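Domestic Storage and Household Order
Handout 6: Small things on flat tops
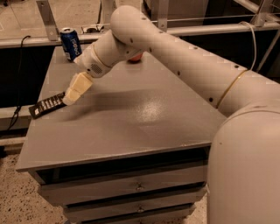 Any flat surface at about waist height will collect objects. Last week we dealt with cupboards and drawers, where the trouble is finding things again. This week is about the tops of furniture: cabinets, low bookcases, the lid of a freezer, the shelf over a radiator. People rarely plan storage for these places, and they fill up anyway. A typical load is a drink and a remote control, such as the Pepsi can and the black remote on the grey cabinet top, and neither of them has a home there. The can should end up in the recycling or the fridge. The remote belongs wherever people sit to use it. In this handout we call the first kind of object "passing through" and the second kind "misplaced". Use these two terms in your coursework.

1. Three groups

Passing through. Cups, cans, post, receipts, shopping not yet put away. These should be gone by the end of the day.

Misplaced. Remotes, scissors, chargers, keys, glasses. They are in regular use and have a proper place somewhere else, or ought to have one.

Resident. Lamps, plants, a clock, a bowl. They were put there on purpose and stay.

An object can change group. A fruit bowl is resident but the fruit in it is passing through. A pen beside a telephone is resident, and the same pen on top of the fridge is misplaced. If you are unsure, ask the person who lives there before you write anything down.

2. The Indholm survey

Rodrigo Arrieta's survey of rented flats in Indholm is the main reading for this part. He visited 293 households and listed what was on one flat top in each, chosen by the tenant. The full list comes to 2380 objects. Remotes, keys and post came up in nearly every kind of household. Drinks containers were more common in shared flats than in family ones, and Arrieta thinks this is to do with who feels responsible for clearing up. I find that part less convincing, as he did not ask the tenants about it. Read pages 4 to 11 and skip the appendix.

Renzo Monti repeated a smaller version in Ristinano and got much the same order of items, except that sewing things came higher up. His tenants were older.

3. Edges and reach

Where an object sits on the surface matters as well as what it is. Things at the back are forgotten, and things at the front get knocked off. Long objects are the usual problem at the front: a remote or a ruler put down at an angle soon has one end over the edge. Tall narrow ones (cans, vases, spray bottles) are steadier against a wall or towards a back corner, but then an open drink may sit unseen for days.

A working rule for a cabinet 700 mm wide:

Back third: resident objects only.
Middle: one tray or shallow dish for small things.
Front third: kept clear.

The tray should be no deeper than a hand's width. If it has a lid, people put things on the lid.

Metal tops are easy to wipe but things slide on them, so put a mat or a piece of felt under the tray. Painted wood marks easily under drinks. Use coasters or a wipeable cloth.

4. Clearing a top

Work from one end to the other. Take off everything passing through first and deal with it straight away. Next gather the misplaced objects in a box and carry the box round the house, putting each one back. Wipe the surface. Put the residents back last, and leave out any that the household no longer wants.

Do not start by sorting into piles on the same surface. You will run out of room.

5. For the seminar

Choose one flat top at home and list what is on it in the morning and again at night, for six days. Mark each object P, M or R. Bring the lists on paper. We will compare them with the Palacios checklist, which is in the course folder under March, and with the tray system sold by Skillon if the sample has arrived by then.

Anyone without a suitable surface can use a windowsill.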